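Marks on a white board, what takes them off?
Posted 26 November 2022 in Workshop and Garage

Tõnu Ots
Hi all! I've got a big white board that lies flat on the floor as a work surface, and I love it, small parts show up so well against the white. But it's picking up gray smudges, and there are some brownish marks right of center that I'd really like gone. Dish soap did nothing. What would you try next?
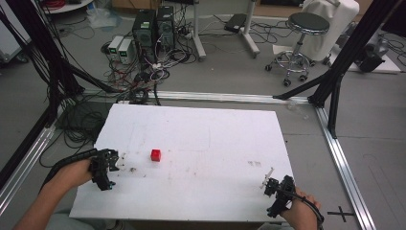
My board with the little red cube on it, smudges and all

I'd rather not buy a new one if I can help it, the last quote was 162 for the size I need.

Festton
Oh, you can save that! Gray smudges are very often rubber or metal rub-off. Try a damp melamine sponge with hardly any pressure, in a corner first, as it can dull a glossy finish. For the brown ones I'd use rubbing alcohol on a soft cloth (I have the 91 percent kind) and let it sit a few seconds before wiping. Unplug things and move your cables well back first! Mine looked like new in May after years of abuse.

Arnton
flip it over if the other side is white too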